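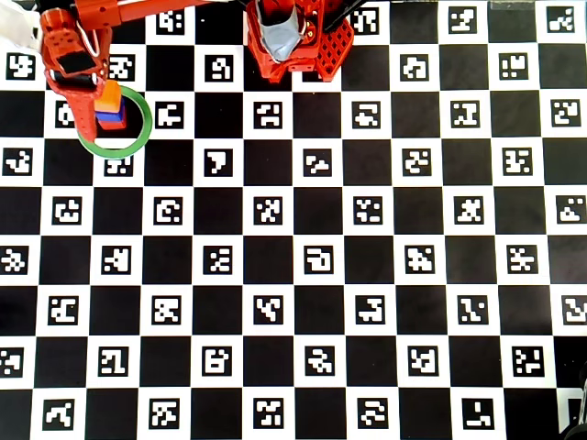 Black and white squares in alternating rows, with smaller patterns set inside the white ones

Checkered pattern

A checkered pattern, also called a check or checkerboard, is a design of equal squares in two alternating colors, most often black and white. It is found on game boards, floors, cloth, flags and printed targets. Popular accounts tend to give it a single point of origin, but a layout this simple was probably arrived at many times, and claims that one people or trade invented it should be read with care.

Floors

Two-color floors are often said to stand for good and evil, or for the struggles of life. Such readings are usually recorded long after the floors were laid, and the builders seldom left any word on the matter. Contrasting stone may simply have been what was at hand. At Pevdale, the market hall floor is described in local guides as a symbol of fair trade. The guides cite only one another. The hall has been relaid at least 2 times, and how much of the present floor follows the first layout is unclear.

Claimed effects on sight

Some sellers of floor tile say that large checks make a room look bigger. Masson, a tile maker, has put the gain at 20 percent in its catalogs without saying how it was measured. Tile laid on the diagonal is credited with a stronger effect, again mostly by people who sell tile.

Better supported is the checker shadow illusion, in which two squares of the same gray look different because one seems to lie in shade. It depends on shading as well as on the squares, and says little about plain floors.

Names

"Check" and "checker" come through Old French from a word for chess, itself traced to the Persian for "king." The British "chequer" shares this root.

See also: Chessboard, Gingham, Tessellation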